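Looking After Old Paperback Novels at Home

Updated June 26, 2024

Most of the books that pass through our lending shelves are mass-market historical novels, printed on cheap paper and glued at the spine. They were made to be read on a bus. With ordinary things from the kitchen and the workshop they can be kept going for a good while longer. The tips below are for reading copies. If you think a book is worth real money, show it to a dealer before you put anything on it.

When books first come into the house

Keep a new batch away from your own shelves for 14 days. A cardboard box in a dry room is fine. Take each book out, hold it by the spine over a sheet of newspaper and fan the pages. Old bus tickets, crumbs and pressed flowers come out this way, and sometimes live insects. If you find insects, put the book in a zip freezer bag, press out the air and freeze it for a week. Let it come back to room temperature before you open the bag, which takes most of a day.

Wipe down glossy covers with a dry microfiber cloth, then with one that is barely damp. Uncoated covers get the dry cloth only. Brush the top edge of the pages with a clean, soft paintbrush, working from the spine outward and keeping the book tightly closed.

Price stickers

Warm the sticker with a hair dryer on low for half a minute and lift one corner with a fingernail or a plastic bread tag. Pull slowly, almost flat against the cover. Metal blades scratch the gloss, so leave the putty knife in the drawer.

For the glue that stays behind, try these in order:

A clean white eraser, rubbed in one direction.
A cotton swab with a drop of lighter fluid, with the window open and the stove off.
A dusting of cornstarch, if the spot is still tacky.

Cooking oil and peanut butter are often suggested. They do loosen the glue, but they soak into the paper at the edge of the cover and leave a gray stain. Rubbing alcohol at 70 percent is good for cleaning your hands and tools. On covers it can lift the foil lettering, and a lot of the romances from the eighties have foil titles.

Smells

A musty book is best dealt with slowly. Put an open container of baking soda at the bottom of a plastic tub with a lid, stand the books upright and slightly open on a rack above it, and close the lid. A cooling rack for cookies does the job. Leave them for two weeks, then check. Change the baking soda and repeat if needed.

Cigarette smoke takes longer. Rupert Holzer, who looks after our Regency shelf, had a full set of the Stasta sisters' governess novels in a tub through most of November before he was willing to lend them out. He used plain clay cat litter, the unscented sort. Scented litter and dryer sheets only put a second smell on top of the first.

Do not spray anything onto the pages.

Loose pages

You need white PVA craft glue, a flat toothpick, wax paper and a couple of cans of beans.

If a single page has come out, check the page number and make sure it faces the right way. Lay a thin line of glue along the inner edge of the page with the toothpick. Slide it in until the outer edge lines up with its neighbors. Put a strip of wax paper on each side of the repair, close the book and set the cans on top overnight.

If the spine has split in the middle and the book falls open in two blocks, run glue down the gap on the inside of the spine, push the halves together and wrap the whole book in wide elastic bands over wax paper. Leave it for a full day. One of our most borrowed titles, the Hviid saga about the salt merchants, broke at page 287 and was mended this way. It has been out on loan many times since and still opens at the same place, so read it gently.

Tape is a different matter. Clear office tape turns yellow and brittle, and it takes the print with it when it comes off. For torn pages use wheat paste and a strip of thin tissue. Mix 1 tablespoon of flour with 5 tablespoons of cold water, heat it in a small pan, stirring, until it goes thick and clear, and let it cool. It keeps two days in the refrigerator. Brush on very little.

Wet books

A book dropped in the bath should be stood on end on paper towels with the covers open slightly. Change the towels when they are soaked. Put a fan in the room but not pointed straight at the book. Once it is only damp, put paper towels between the pages every half inch or so, lay it flat and weight it with a cutting board.

If you can't get to it the same day, bag it and freeze it. You can thaw and dry it when you have time. The oven and the microwave are no use here – the glue melts, and some foil covers will spark.

Tea and coffee stains stay. Blot them and carry on reading.

Shelving

Leave 2 inches between the back of the books and an outside wall. Stand paperbacks upright, snug but loose enough that you can take one out by its sides. Pulling at the top of the spine is what tears it. Thick family sagas, anything over two inches or so, do better lying flat in short piles.

Keep them out of direct sun. Red spines fade first, then purple, and blue holds up longest. In a bright room a curtain helps more than any spray.

Attics and garages are too hot in summer and too damp the rest of the year. Under a bed is better. If you use plastic tubs for long storage, make sure the books are fully dry before the lid goes on, and open the tubs a few times a year.

Marking your copy

Write your name in soft pencil on the inside of the front cover. Ballpoint shows through on the other side, and felt-tip bleeds. For a series, a slip of paper with the reading order tucked into the first volume saves a good deal of searching, especially with authors who wrote the prequels last.

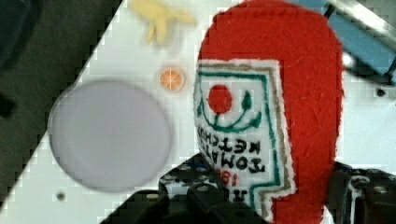 Ullport and Flevitz Historical Fiction Readers' Club – Book Care Group

Members can borrow the elastic bands, brushes and rack from the cupboard beside the lending shelves. Please sign the sheet and bring the brushes back clean.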